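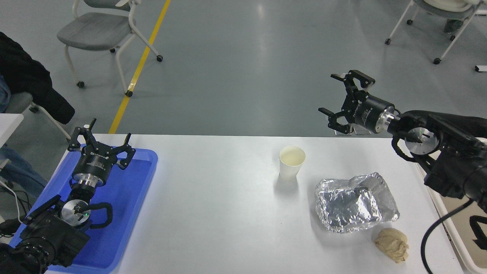
Saturday morning and I am making a small thread about trash. I know, very exciting. But last month I moved to a new street and the sorting rules are different from my old street, so I had to learn everything again.

First lesson: the paper cup. For years I put paper cups in the paper bin and I felt good about it. My neighbor Ayten Güler saw me do it and knocked on my door. She was very kind. She said in our building paper cups go with the rest, not with paper, because of the thin layer inside.

I did not believe her, so I tore one cup open at the kitchen table. You can peel the layer with a fingernail, if you have patience. So she was right and I brought her some plums.

Foil is the opposite story. I always threw it away. In my new building we may put it with metal, if it has no food stuck on it. A little grease is accepted. Melted cheese is not accepted.

One trick I learned from my mother-in-law, Zübeyde: do not put small pieces of foil in the bin one by one. Keep them in a jar, and when you have enough, press them together into one ball, like a fist. Small pieces get lost in the sorting.

My ball is now the size of a mandarin. I started it in September.

And there is a test for the shiny wrappers, for example from chips. Squeeze it in your hand and let go. If it stays crumpled, it is probably foil. If it opens itself again, it is plastic with a shiny face. My son does this test with everything now, also at other people's houses.

Paper napkins and kitchen paper: I was wrong here too. Clean or dirty, they do not go with paper. The fibers are too short already. If there is only food on them, I put them in the compost bucket. If there is cleaning product on them, to the rest.

The same for baking paper, by the way, but never in the compost. It looks like paper, it has the word paper in the name, and still it is not welcome.

How I do it in practice: I have 2 trays on the counter, one for things that are sure and one for things I must check. After dinner I take the second tray and decide. It takes less time than to write this post.

Before I had four bins under the sink and everybody in the family opened the wrong one – including me, and I bought them.

Ozan asked in a message what to do with a cup which has a plastic lid. Lid off, lid to plastics, cup to the rest. Pour out the coffee first, please. I have carried a bag down the stairs with coffee running on my shoe.

Please check the rules in your own town before you copy me. Laimutė lives only 19 kilometers from here and in her town the cups go in a different bag, together with milk cartons.

Next I want to understand glass. There are three colors of container on the corner and I have one blue bottle. If somebody knows, write me.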